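Toltik two-arm office kit -- trial notes

gmarino
We have the Toltik demo unit on trial through Astlow until the end of February. I set it to filing, using a low wooden cabinet with both doors propped open. Two hands on a folder is the default grip.

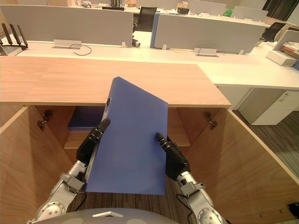
Reply from Markska
What did they quote you? We were told 3,000 a month with a 4 month minimum, and that's steep for putting folders away.

Reply from gmarino
Same quote. Big binders are the part I care about. It can hold one upright with the right hand only, and the left just waits.
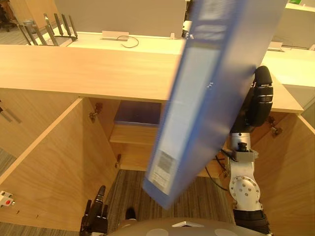

I ran 51 pickups and logged 32 as clean. The rest needed a regrip or me.

Reply from Brunello Longo
32 out of 51 is not a product. I'd send it back. How are the wrist cameras? Ours were soft up close.

Reply from gmarino
Soft on near things, fine on the carpet. Sample from ours:

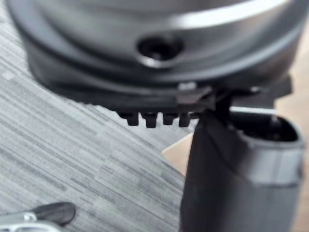 Reply from Dambrauskienė
Disagree with Brunello. Low shelves are hard for any arm -- try the slow profile before you judge it.

Reply from gmarino
Slow profile is on now. I'll post numbers when I have them.
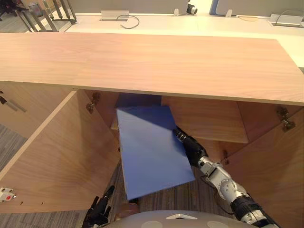
Right arm at the open cabinet, blue board tilted in the opening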